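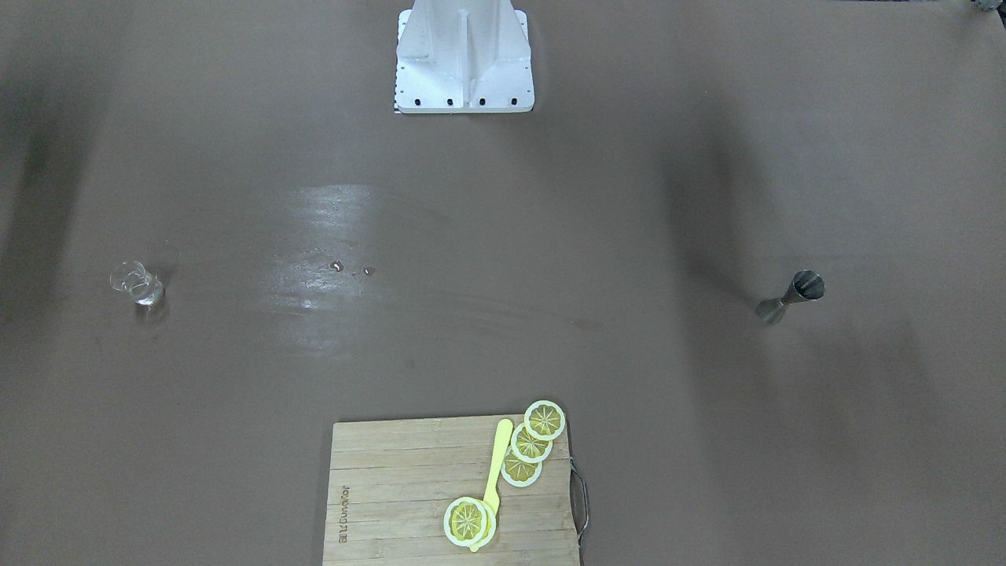
Is the Padmont overlook tower worth the money, or is it a tourist trap?

We're driving up the coast the last week of August and my sister-in-law has her heart set on the tower at Padmont. The website says "a view you will never forget," which is what every website says about every hill with a railing on it. It also says tickets include a "welcome refreshment" at the top, and I would bet my shoes that means tap water with one of those lemon slices in it. They want 3000 points on the Jumora pass, or you pay at the gate, and the gate price isn't listed anywhere I can find. That bugs me. My knees are not great and there are 231 steps. Has anyone gone up lately who isn't selling something? Is it open on foggy days, and do they refund you if you can't see anything?

Asked by Loretta Quintanilla, Jul 25, 2023

3 answers

Thaddeus Thibodeaux
I went up in the spring. Short version, the view is good for one direction. North you get the harbor and the old breakwater. South you get the back of the Diekmann hotel and its parking lot, and they crop that out of all the brochures.

On the steps: 231 is right if you start counting at the ticket booth. The spiral part is the hard part. The treads are narrow on the inside, so stay on the outside and hold the rail. There's one landing with a bench and it was full when I got there.

They do not refund for fog. I asked. The kid at the booth said the ticket is for "access," and I have thought about that word many times since. You can rebook for another day that season if you ask before you start climbing, but it's up to whoever is working. 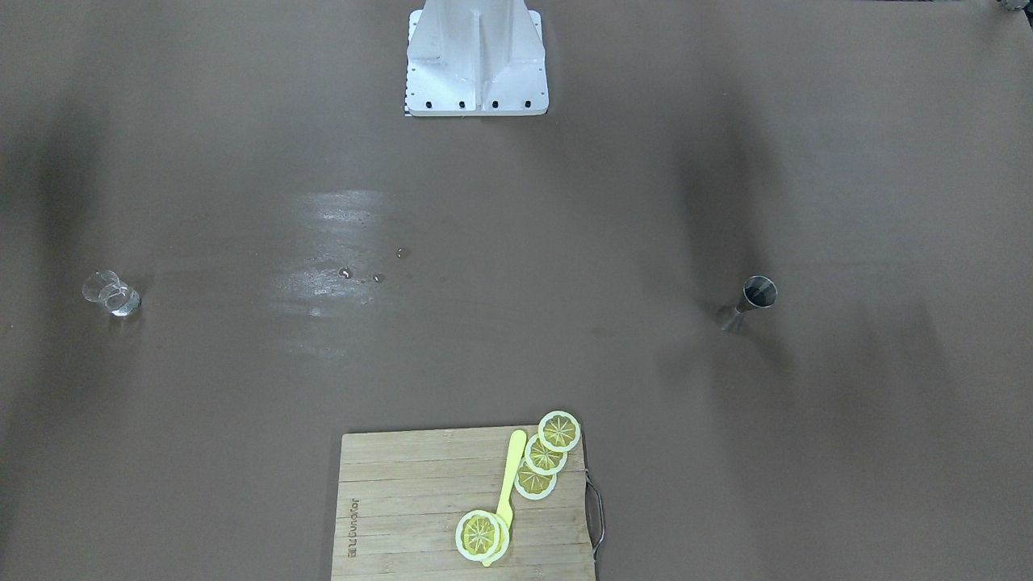

As for the pass, do the math before you hand over points. My wife had 200 left over from a ferry trip and they wouldn't let her use them toward part of a ticket. It's all or nothing. I'd pay cash, and I'd call ahead to get the price out of them.

Sunita Brannigan
its fine. go early. my kids liked it. parking is the real problem, the lot fills up and then you're walking from town

Denise Clegg
I grew up near there so take this as you like. I'm not convinced by the "oldest tower on this stretch of coast" sign. The bottom third is old. The rest was rebuilt, and the lantern room is newer than my house. If you want the history, the little museum in the keeper's cottage has the original logbooks and it costs a lot less. You also don't have to climb anything, so that might suit your knees.

If the sister-in-law insists, let her go up and meet her afterward. There's a flat path out to the point, 200 yards or so past the cottage gate, and the harbor looks much the same from the end of it. Bring a jacket even in August.

I would skip the Gundico combo ticket. It adds a boat ride that was canceled both times I tried to take it, and both times they offered me a voucher for the same boat ride.

Comment from Loretta Quintanilla
Thanks, Denise. Do you know if the cottage is open the same hours as the tower? The website has two different closing times on two different pages.

Comment from Denise Clegg
It used to close earlier. I wouldn't trust either page, call them.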